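About Skerker

Skerker is a research company working on robot manipulation of small, soft and irregular objects. The company was founded by Devendra Rana and is based in Bisudberg, where it occupies the upper floor of a former print works. We develop methods for teaching robot arms from human demonstrations, and we license the resulting control policies to firms that pack, sort and assemble mixed goods.

What we work on

Most industrial pick-and-place systems assume a known object in a known position. Our work concerns the cases where neither holds. Flexible packaging is the main example: a sealed packet changes shape when gripped, reflects light unevenly and often lies across its neighbours. Models of rigid contact describe such objects poorly, and writing rules for each new product is slow.

We use imitation learning. A person performs the task with a hand-held gripper, and the recorded images, gripper poses and jaw widths are used to train a policy. The policy is then run on an arm with jaws of matching geometry. As no arm is needed during collection, demonstrations can be recorded in ordinary rooms, on whatever surface is available, with everyday clutter in view.

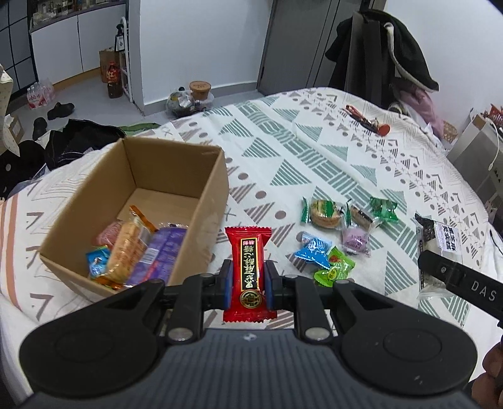
The policy predicts short sequences of relative motions — each expressed in the gripper's own coordinates — and replans after every fourth step. Relative motions remove the need for a calibrated base position, so data from different tables and rooms can be pooled without alignment. Jaw width is predicted as a continuous value. In early versions we treated it as open or closed, and the policy tended to crush light packets.

The Kalico result

Kalico is our current training method. It differs from our earlier work in how demonstrations are selected. Each one is divided into approach, closure, transport and release, and each segment is scored separately for consistency with the rest of the set. Segments with a low score are given less weight in training but are not discarded, as some of them contain useful recoveries from a poor first grasp.

In our main study we collected 2,000 demonstrations of packets being moved between a tabletop and an open box. The evaluation used 446 trials with products absent from the training set. Failures were sorted by segment. Closure accounted for the largest share, chiefly where two packets overlapped and the jaws took hold of both. Release was the next largest, with thin film clinging to one jaw pad. Transport failures were rare.

A second study tested transfer between rooms. A policy trained on 269 demonstrations from 4 rooms outperformed one trained on the same number from a single room, and the gap was widest under side lighting. We now set a limit on the number of demonstrations taken at any one location.

Known limits

Kalico does not handle stacks in which the lower items are hidden, and it has no means of estimating weight before lifting. Heavy packets with a slack outer film are sometimes gripped too near one end and rotate in the jaws. Work on a tactile pad, under the project name Mittal, is intended to address the second of these. Bench tests of the pad begin in August.

Working with us

We take on a small number of joint projects each year. Partners supply sample goods and a description of the present process, and we return a feasibility note before any contract is signed. Trial reports include all failed attempts.

Page last revised 26 Jul 2019.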